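Home | Forums | Courses | Members | Log in

This site uses cookies to remember your settings. Accept / Manage

Forum > Data and spreadsheets > Pivot tables or a proper data model?

wenche_l
Hello all. I finished the beginner course from Tapley in September and now I must choose the next one. At work we keep orders in a spreadsheet, 142 columns wide, and every Monday I make the same charts by hand. My colleague says learn pivot tables well and stop there. The course seller says I need data modelling. What do you think?
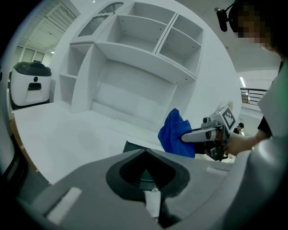
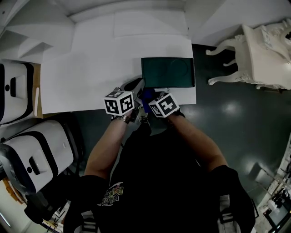 Is it possible to learn data modelling without knowing any database language?
You can start without it, and many people do. The main thing is to understand which table holds the facts and which tables only describe them, and this you can practise with two small sheets.

cmadigan
Pivot tables first, I say the same as your colleague. I teach the evening group at Skellton and I see people who draw relationships between tables but cannot explain why their total is wrong. Stay one more month with the simple tool.

pallar_user
I do not agree with Cillian. With 142 columns the simple tool is the problem. I worked like that for two years and every new column broke something. When I split my sheet into orders, customers and products, the monthly report became a short job. I regret that I waited.

cmadigan
You had two years of practice before you split it. This is my point.

pallar_user
Two years of bad practice! I had to unlearn most of it.

nuala_mg
Wenche, how many rows do you have? If it is 1,000 then any method is fine. Also please look for repeated text. When the customer's address is written again in each order, it should live in its own table.

wenche_l
A little over 300 rows in each month, and yes, the address is there every time, sometimes with different spelling. I did not think of this as a modelling question.

nuala_mg
It is one. Clean the spelling first, then give each customer a number. Do it on a copy of the file.

declan_m
Has anybody taken the Markix course? The first lesson is free and it has a chapter about dates, which I found difficult everywhere else. The exercises are a bit short, and the teacher speaks fast.

cmadigan
I looked at it. The dates chapter is good. The charts chapter I would skip, he puts 100 labels on one pie.

wenche_l
Thank you for the answers. I will make the customer table this week and try the free lesson. If my totals do not agree with the old sheet I will come back and ask.

Last updated: 25th October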